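Bed box

A bed box is an open carton kept on or beside a bed to hold small household goods that have no agreed home elsewhere. It is distinct from the under-bed box, which has a lid, a purpose and usually some sweaters in it. The term is informal, and most people who own one would describe it as temporary.

Form

The typical bed box began life as a shipping carton. Corrugated cardboard is the usual material, though the homewares firm Brido sold a canvas version for two seasons, under the name Bekitz, to customers who could presumably have used a carton. Flaps may be trimmed away or left standing. Opinion is divided, and the literature is small enough that the division is between two people: Toshio Fujimoto favors trimming, while Jennylyn Barredo holds that a flap is a shelf for anyone with patience.

Contents

Contents tend toward the light and the hard to classify. Tubs, cups, packets and small bottles or tubes are common, often with something crumpled pushed into a corner to stop the rest from sliding. A mattress is a poor foundation, and containers that were put in upright are frequently found leaning. 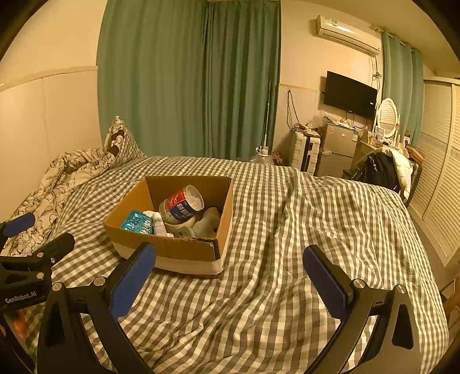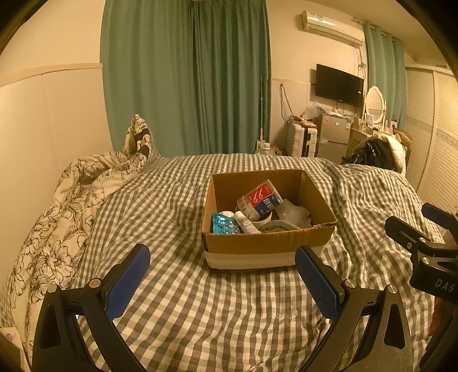

Cardboard bed boxes with mixed household contents, on gray-and-white gingham sheets

Use

The bed box is mostly a sorting tool. Goods are gathered from the room, placed in the box and considered later. In a household survey by Tetsuya Iwasaki, covering 129 homes, the median box stayed in service for 11 weeks, and its owners put the figure at 2. Moving it to the floor at night and back in the morning was counted as use, over the objections of several respondents.

See also

Junk drawer
Laundry chair
Under-bed storage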